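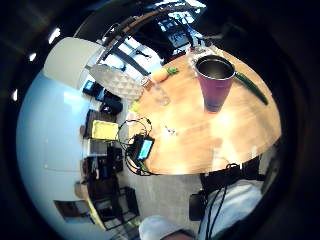

How long is the wait for a new Tiedemann van right now?
Thirteen weeks from signed order to delivery, if you take a stock color. Special paint adds up to 10 more.

That's the May figure from the Mistville sales office, and it is better than we had at the start of the year. Sales are up too. Tiedemann moved 700 vans through its dealers last month, best month since the long-wheelbase model came out. Most went to small fleets. Bakeries, plumbers, a couple of the parcel outfits. Private buyers still mostly looking at the Brenden and then walking out when they see the monthly payment.

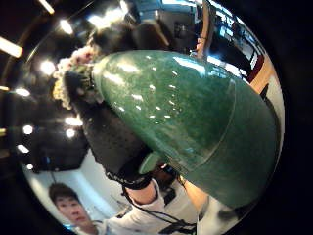 Green, close up, with a gloved hand against it.

On to Wendholm. Dealer there has changed hands, same building, same phone number, service desk now opens at 7 on weekdays. If you had a booking under the old owners it carries over, but call and check, two readers told us theirs had dropped out of the system. Loan cars are short. Ask for one when you book, not on the morning.

Prices. Tiedemann says the list price holds through the end of summer. Delivery charge doesnt, that goes up on the first of next month. Orders signed before then get the old charge even if the van shows up in the fall. Get it in writing on the order form, we have had one dealer say it and another say the oposite.
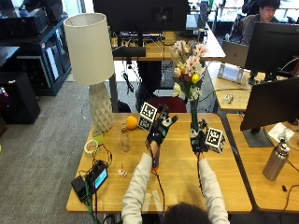 The Brenden is a different story. Smaller engine dropped from the lineup, so the cheapest one on the lot is now the mid trim with the tow package, wanted or not. Dealers don't like it. One in Mistville has 24 of last year's model out back and is discounting them quietly. Worth a phone call if you can live with the old dash.

Used prices still silly. Three-year-old vans with high miles going for close to what they cost new, and gone in days. Trade-in offers have started to soften a little at auction, so if you plan to sell, get quotes from more than one place.

Test drive day at the Wendholm lot is still on. Bring your license, and trailer if you want to try towing. Full price table next issue, ran out of room.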